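Teaching by remote control: the arm pushes the first block when it brings the second

Zainab Ogunleye
13 March 2019

Hello all. I am teaching a small arm to put wooden blocks in one line, end to end. I drive it with a hand controller and record each try. My trouble is the last moment. When I bring the yellow block close to the blue one, very often I push the blue one and the line becomes crooked. Should I delete these tries or keep them? I attach a view from the wrist, with the fingers still on the yellow block.

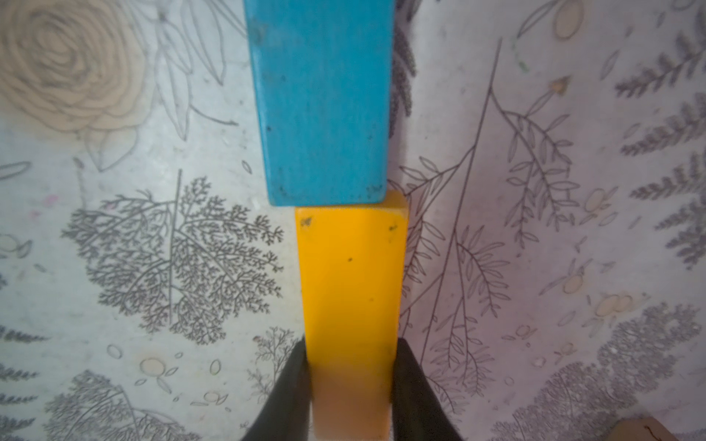

Daltau Notes, no. 9, p. 3

The above is the place where I read that one should keep only clean tries, but the writer works with cups, so I am not sure it is the same for blocks.

Chukwuemeka Akinola

Keep them if you correct the line afterward in the same recording. Delete them if you stop there. I made this mistake in April with more than 1,000 recordings, and my arm learned to push and then open the fingers.

Also go slower for the last part. Stop a little before the other block, look from the wrist view, then close the gap. Your blue block is a bit tilted, so you must turn the wrist to match it before you come near.

Flor Inga

change the surface, too many leaves on it

Aminu Ugwu

I don't agree about the surface, mine has a pattern also and it learns well. Check first the delay of your controller. With mine the hand stopped and the arm continued a little, so every block was pushed. I lowered the speed setting to 2 and it became much better.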